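Seit April trinke ich nachmittags keinen Kaffee mehr. Angefangen hat es damit, dass ich nachts um drei wach lag und an die Decke geschaut habe, und zwar nicht nur einmal pro Woche. Die letzte Tasse gibt es jetzt um 11 Uhr, danach Wasser oder Kräutertee.

Die ersten 8 Tage waren unangenehm. Kopfschmerzen, schlechte Laune, und gegen halb drei eine Müdigkeit, gegen die auch frische Luft wenig ausgerichtet hat. Danach wurde es besser. Ich schlafe schneller ein und wache seltener auf. 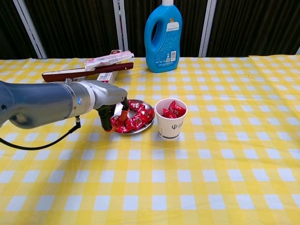
Was geblieben ist, ist die Lust auf Süßes am Nachmittag. Früher war der Kaffee die Pause, jetzt fehlt mir der Anlass zum Aufstehen. Ich gehe deshalb einmal um den Block, bei Regen nur bis zum Briefkasten.

Beim Tee bin ich nach einigem Probieren bei der Kräutermischung von Lauritsen gelandet – 40 Beutel, nicht zu viel Pfefferminze. Die von Cinduleck war mir zu süß, da ist Süßholz drin, und das mag ich nicht. Entkoffeinierten Kaffee habe ich auch versucht, aber der schmeckt mir nur mit viel Milch.

Am Sonntag mache ich eine Ausnahme, wenn es Kuchen gibt. Dann schlafe ich eben etwas schlechter.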